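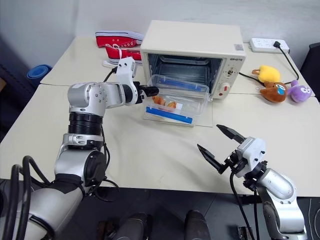

Ukness Household Leftovers Study
Progress report to the Gellico Fund, second reporting period
The study measures how much cooked food is thrown out by households in Ukness, and whether changes in storage and labelling reduce that amount. This report covers the period from the end of recruitment to the close of the baseline weighing. The unit of record is the portion: an amount of cooked food put away after a meal with the stated intention of eating it later. Each portion is logged at storage and again at eating or disposal. Reheating is logged by appliance, and the category for bench-top ovens has been separated from full-size ovens at the fund's request. A cream toaster oven with its glass door lowered, and a clear plastic container resting partly on that door, falls under two codes in the log, one for the appliance and one for the storage vessel. The two codes are entered independently so that the vessel used for storage is not assumed to be the vessel used for heating.

1. Status against the work plan

Recruitment is closed. A total of 291 households completed the intake questionnaire and received a kitchen caddy, a scale and a log. The target in the funding agreement was lower, and the additional households were accepted to allow for withdrawal during the summer holidays. Withdrawals to date have been fewer than allowed for.

Baseline weighing is complete. Caddies were collected and weighed by Ferrand under the existing kerbside contract. Ferrand supplied net weights by caddy number and had no access to household names or addresses.

The labelling trial has started in the first group of households. The start in the second group was moved back by two weeks at the request of the field team, as the printed labels did not hold on chilled surfaces and had to be reordered with a different adhesive. The revised labels were delivered in November and have performed adequately in storage so far.

The interview component has not started. It remains scheduled for the next period.

2. Data quality

Logs were returned on paper or through the Pateck form, at the household's choice. Paper logs were keyed twice by different people and compared. Where the two versions disagreed, the scanned page was consulted. Most disagreements concerned the time of storage, which some households wrote as a clock time and others as a meal ("after tea"). The field has been changed on the current version of the log so that either is accepted and stored separately.

There were 29 households whose caddy weights could not be matched to a log for at least one week of the baseline. In most of these the caddy had been put out late and was collected with the following week's round. These weeks have been marked as missing and have not been estimated. The households remain in the study.

A second issue concerns mixed waste. The protocol asks that peelings, bones, tea leaves and other inedible matter go in the ordinary organics bin and not in the caddy. Inspection of a sample of caddies showed that this was generally followed for peelings and less well followed for bones. A revised instruction card was sent out with the next round of liners. Weights from before and after the card are flagged in the data set so that the effect can be examined.

3. Baseline observations

The following observations are preliminary and should not be quoted outside the fund.

Cooked starches were the largest category by weight, with rice and pasta ahead of potato. Soups and stews were stored often and discarded seldom. Cooked meat was stored in small amounts and was usually eaten by the following day. Salad with dressing already added was almost never eaten once stored, and several households noted in the comments field that they had stopped putting it away at all.

Position in the refrigerator appears to matter more than was expected in the proposal. Portions logged on the top or middle shelf were eaten sooner than those on the bottom shelf or behind other items. The log was not designed to test this and the shelf field was optional, so the result may reflect which households chose to fill it in. Maëlys Sabatier has proposed making the field compulsory for the second group. The change would add little to the time needed for each entry, and we ask for the fund's agreement to it.

The number of people at the table had a weaker relation to discarded weight than income or age of children. Households with shift workers stored more portions per week than others and discarded a smaller share of them. We note that this group is small. 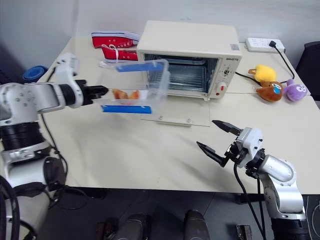

4. Storage vessels

Vessel type was recorded for every stored portion during the baseline using a short list: lidded plastic, lidded glass, bowl with film or plate cover, foil, original packaging, cooking pot, and other. The list was drawn up by Corentin Chauvin from pilot interviews and has needed only one amendment, the splitting of lidded plastic into clear and opaque. The reason for the split is recognition. Two pieces of fried chicken in a clear rectangular container with blue latch strips can be identified through the wall, and the same portion in a margarine tub has to be opened or remembered. If the labelling trial shows an effect, it will be necessary to know whether the label adds anything where the contents are already visible, and the original code would not have allowed that comparison.

The split was introduced partway through the baseline. Earlier entries have been left under the undivided code. We considered asking households to reclassify from memory and decided against it.

Households did not use the category "other" often. Where they did, the comments mostly describe preserving jars, freezer bags and a second plate turned upside down over the first. Freezer bags will be given a code of their own. Portions that went directly to the freezer are outside the scope of the study, but a number were logged anyway, and these have been retained in a separate table in case the fund wishes to extend the work.

5. Reheating

Reheating data were collected to establish whether access to a particular appliance is associated with portions being eaten. Microwave ovens were the most common appliance by a wide margin. Bench-top ovens were used mainly for breaded or battered food, pizza and pastries. Several households commented that they did not consider a full-size oven worth heating for one portion, and in some cases gave this as the reason for disposal.

Portions eaten cold are recorded under their own code. This code was used more than expected for lunches, in particular by respondents working away from home who had no access to a kitchen at the workplace.

No advice on safe reheating temperatures is given by the study team beyond the printed leaflet issued at intake. Two households telephoned with questions about rice and were referred to the public health line.

6. Labelling trial

Labels carry a printed grid for the day of storage and a blank line for the contents. Each household in the treatment group receives a roll of 100 with a pencil. The comparison group receives nothing at this stage and will be offered a roll at the end of the study.

Early returns show that the day is filled in consistently and that the blank line is used by less than half of the group. It is not yet possible to say whether labelled portions are eaten sooner. There is some evidence of labels being reserved for food the respondent already intended to eat, with older items left unlabelled. If this continues, a comparison by portion within the same household would be misleading, and the analysis will rely on total discarded weight by household as set out in the original plan.

7. Changes requested

We ask the fund to approve the following.

The shelf field to become compulsory for the second group, as described in section 3.

The interview sample to be set at 40 households, drawn evenly from the treatment and comparison groups. The funding agreement gives a range and leaves the final figure to this report.

Transfer of the unspent portion of the printing line to field travel. Replacement of the labels was covered by the supplier, and travel costs to the outlying parts of Ukness have been higher than budgeted because of the closure of the river road.

8. Risks

Caddy collection depends on Ferrand's kerbside schedule. A change of depot is planned for the coming period and may move the collection time from the morning to the afternoon for some streets. Households on those streets will be told by letter and by text message. If the change is brought forward, one further week may have to be marked as missing.

The Pateck form will be unavailable for a short period while the provider moves its servers. Paper logs will be sent to all online households beforehand – these can be posted back or entered once the form is restored.

9. Work in the next period

Start of labelling in the second group. Recruitment and briefing of interviewers. First round of interviews. Cleaning and release to the fund of the baseline weights, with the code book and a note on the vessel split. A draft of the interview schedule will be sent to the fund for comment before it is used in the field, and comments on it should go to Maëlys Sabatier.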